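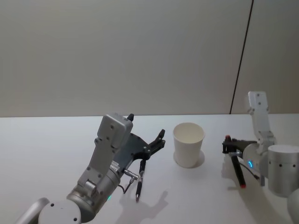 Unit 4: House rules for two-arm cells
Notes by Tamsin Stubbs, updated 26/07/2020

I get asked every term why we spend a whole session on rules before anyone writes code. Well, my first gripper repair came to 3,075 dollars, and I was the one who'd skipped the checklist! So bear with me.

Shared space first. When two arms can reach the same object, pick one to own it and write that down before you start. I don't care which one (Edvin Kristiansen always picks the left, I go with whichever has the shorter path). The other arm waits outside the zone until the first has backed off. 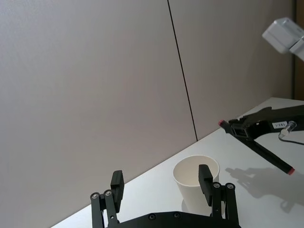
Fig. 2. A paper cup between the open fingers, with the second gripper to the right.

Now clearance. Our lab rule is 300 mm between grippers when you're testing a new path, and you only go tighter once Arif Saragih or I have signed your sheet. Watch the cables too - a loop that looks fine at rest can snag once the wrist turns.

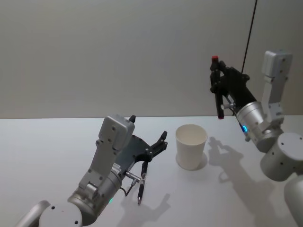 Photo: Urszula Sikora / Floston teaching lab

Anything long in a gripper counts as part of the arm. A marker adds length your collision model doesn't know about, so add it to the tool file (both tool files, if both arms are holding one) and check which end points down. I like paper cups for practice because they're light and cheap to crush.

Don't trust the little lights on the joints as a safety check. Learn what they mean from the manual, and keep one hand near the stop button anyway.

For next time: read section 2 of the Mudus guide and bring your own zone sketch, in pencil please - we'll be changing it a lot.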